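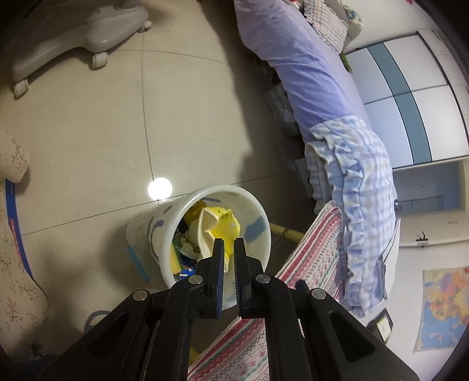

Nundell Football Club started with a borrowed pitch, a bag of odd bibs and a group of parents who wanted somewhere for the children to play on this side of Stonbridge. We have grown a fair bit since then — there are 80 players on the books now, from the under-sevens right up to the women's side and the over-35s, who will tell you they are only there for the exercise.

Our head coach is Ettore Monti, who came along one September to help out with the goalkeepers and has been with us ever since. He likes his teams to pass the ball and to talk to each other, and he'd much sooner see a youngster try something and lose it than hoof it into the hedge.

We play home games at Musen Lane, where there's parking for 50 cars and a tea hatch that does a very good bacon roll. Last season's sponsored walk raised £3,000, which paid for new goals on pitch 3 and a proper set of nets at last!

New players are welcome at any time of year, whatever their level, and your first month of training is free. Just turn up in boots and shin pads and ask for Mrs Bhardwaj at the clubhouse — she looks after all the forms and will find you the right age group.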